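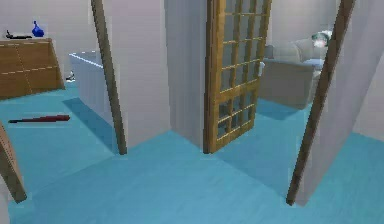

1/ Chores, a thread. The simulated apartment our tidy-up software practices in has a bathtub sharing a room with a dresser, and a blue floor that goes everywhere. I have lived in worse, at higher rent.

2/ The question I get at every family dinner is "so when can it do my house?" I have been answering "soon" since before my nephew could walk. He now puts away his own shoes, which puts him well ahead of the field.

3/ Let's take one chore. There's a long dark red stick lying on the floor. Pick it up, put it somewhere a person would put it. You did this in your head before you got to the end of the sentence.

4/ First problem: what is it? Pen, baton, handle of something? I've looked at it a lot and I couldn't swear to any of them. A pen goes on the dresser. A handle goes back to whatever it's the handle of. The planner has no such doubts and picks one with total confidence.

5/ In June we ran the stick chore 400 times in simulation. "Go in, pick up the red thing, put it on the dresser, don't break the vase." Junhao Long wrote the scoring script and I wrote the excuses.

6/ It finished 70 percent of them. That number went on a slide and people nodded at it. Imagine hiring someone who puts your stuff away 70 percent of the time and then asking what happens the other 30.

7/ I can tell you what happens the other 30. Mostly it stops in a doorway and thinks. Sometimes it puts the stick down on the floor one room over and reports success. A few times it tidied the vase.

8/ The vase, for the record, is small and cobalt blue and was already where it belonged. Knowing what to leave alone is half of housework and we barely score for it. I have started scoring for it. The 70 is now a lower number that is not going on any slides.

9/ Doors! There's one standing open with a whole grid of little glass panes. You look through it and see more floor, so a planner that trusts its eyes would like to go through it too. Our fix was to tell it about glass. It then got suspicious of several perfectly good openings.

10/ A friend who works on shop-floor stuff says I have it backwards and the home is the wrong place to start. Her plant makes shelf brackets. Same bin, same bracket, same spot on the belt, tape on the floor showing where people may stand. The machine there is great. Everything around it was rearranged so it could be great.

11/ She also says that every morning somebody walks the line for an hour picking up the brackets that landed outside the tape. So there is still a person doing the stick chore. They just do it in safety boots.

12/ People ask about products. I've watched the Flamine demo and the Ornier demo, same as you. Very nice kitchens. I would like to see either one with a dark flat thing left on the furniture and the question "is that a remote or a tool, and do I want it moved?"

13/ Tastel, the one we build on, is at least dull enough to be truthful about it. The docs list what it can pick up and the list is short. I respect a short list.

14/ Speed: in simulation the stick takes around 60 seconds, door to dresser. On the real cart in our lab it's closer to four minutes, and that's with me hovering. I can do it in five seconds while on the phone, though I'll admit I usually step over it for a week first.

15/ And that's where I get a little hopeful. It doesn't have to beat me at my best. It has to beat me on an ordinary evening, when there's a sofa in the next room with a cushion already in the corner. Four slow minutes while I'm asleep would be fine by me. I'd even take a few retries.

16/ What it can't have is the vase. One vase in 50 nights and it's going in the closet with the bread machine.

17/ Somebody asked if the bathtub is ever part of a task. Jiang, our scene tool, will happily let you write "clean the tub." The simulator has no soap and no water, so you score whether the arm waved at it long enough. I've known roommates with the same standard.

18/ So, can machines do chores yet? They can do a chore. Pick which one, pick the room, leave the lights alone and hide anything you're fond of.

19/ Next up is the little white-and-black thing on the floor by the dresser, half in the shadow. I don't know what that is either – Junhao says to just call it "item" and let the planner decide. Will report back.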